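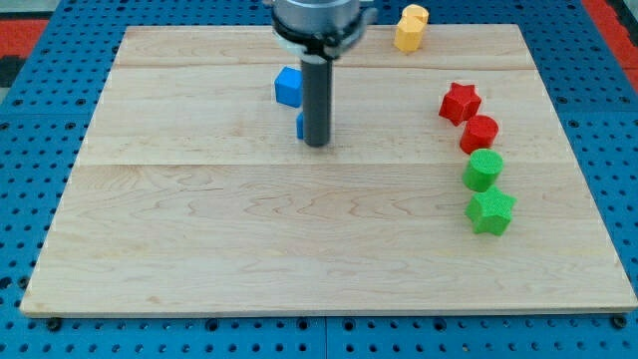
I've been trying to work out what we throw away in this house, and I mean properly, with a kitchen scale and a notebook and everything. It started because our town switched haulers to Jiltix last December and they began printing the weight of your trash on the bill (yes, really, per household!). Ours said 463 pounds for the quarter and I felt a bit sick. So now I look at everything differently, even a nice piece of maple like that pale board, joined up from planks with the seams running across it. Somebody grew that tree for decades. And how much wood do I put out on the curb every spring without thinking? Broken chairs, a drawer front, the shelf I swore I'd reuse.

Anyway, my neighbor Lakshmi Poojary got me to come along to the drop-off site at Flalamgate, where they take the stuff Jiltix won't - untreated lumber, scrap metal, mattresses on certain days. I'd driven past it for years and assumed it was for contractors. It's open to anyone with a utility bill, and the wood gets chipped and goes to the composting place out on Daneshvar Road. Painted or pressure-treated wood goes in a separate pile, so don't mix them like I did. I had to climb back up and fish out two fence pickets while a line of pickup trucks waited behind me.

Food scraps are the harder part for me. We have one of those Britoler countertop bins and I like it fine, but in this heat it needs emptying every day or the fruit flies move in. My kids have named them. I've started keeping the worst of it (melon rinds, corn husks, coffee grounds) in the freezer until pickup, and that's helped a lot, although there is now no room for ice cream and I'm hearing about it.

The new bill came Friday and we're down to 364! I was so pleased I stuck it on the fridge. I know one family's trash won't cool the planet, and I still drive too much, and don't get me started on our old air conditioner. Next up is the garage. Wish me luck - there are paint cans in there from the previous owners.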